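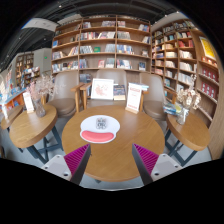 Elfriede Harms

So I finally quit my reading spreadsheet. I'd kept it going through two laptops and one very sad crash, and by August it had 1,508 rows in it, every book I'd finished since college, with a score and a little note. The notes were useless! "Good, bit long." "Liked the aunt." I have no idea which aunt.

What did it was a novel called Trundside that my sister mailed me. It's a slow, damp, lovely thing about a ferry town, and I caught myself skimming the last two chapters so I could type it in before bed. Skimming! The best part! I went back the next morning and read them again properly, with coffee, and cried at the bit with the ferry bell.

Now I just read. If I love something I write the title on whatever paper is close by, and if I lose the paper, well, okay. I've also let myself stop halfway through books, which I never used to do (it messed up the totals). Pappas, my cat, has benefited the most, as I sit still a lot longer.

I do miss the scores a tiny bit. My sister wants to know what Trundside got and I keep telling her there isn't a number anymore, and she keeps asking. Fine, Greta, it's a nine. Send me the next one.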